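Bisht Phrase Sets

Short spoken phrases with written transcripts, for anyone building or testing a language learning app. This is the August release and I'm really pleased with how it has come together!

What's inside

478 phrases, sorted into 6 levels. Level one is greetings and ordering a drink. By level six you're complaining to the landlord about the boiler, which is my favourite (the speakers clearly enjoyed it too). Each phrase comes as a WAV file, a plain text transcript and a slow version read at learner speed.

phrases.csv lists everything, one row per phrase. The columns are id, level, text, gloss, speaker and notes. Notes is often blank, but do look at it when it's filled in, as that's where the regional words get explained.

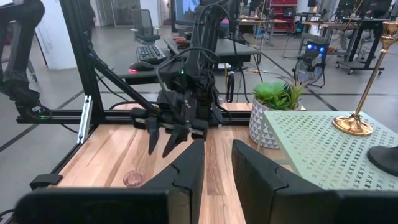

The slow versions are separate recordings. We tried stretching the normal ones at first and the vowels went horribly mushy, so every speaker went back and read the lot again. It makes a lovely difference for listening drills.

Speakers

Six people, three from Danport and three from Bedbridge. The two accents differ most on final consonants, and it's great fun to play them side by side. Speakers are given as codes (D1 to D3, B1 to B3) and all of them agreed to their voices being shared.

Getting started

Unzip the folder, keep the audio directory next to phrases.csv, and run check.py. It will tell you if a file is missing or a transcript doesn't match its id. The Disatstead flashcard importer reads the CSV as it is, no changes needed.

Known problems

Level four is thin on questions.
D2 has a fridge humming behind a few of the slow readings.
Glosses for the idioms are a bit literal. Better ones very welcome!

Not suitable for

Training a speech recogniser from scratch. There are only 90 minutes of audio.

Contact

Rory Lennox looks after the files. Corrections go in corrections.txt, newest at the top, with the phrase id first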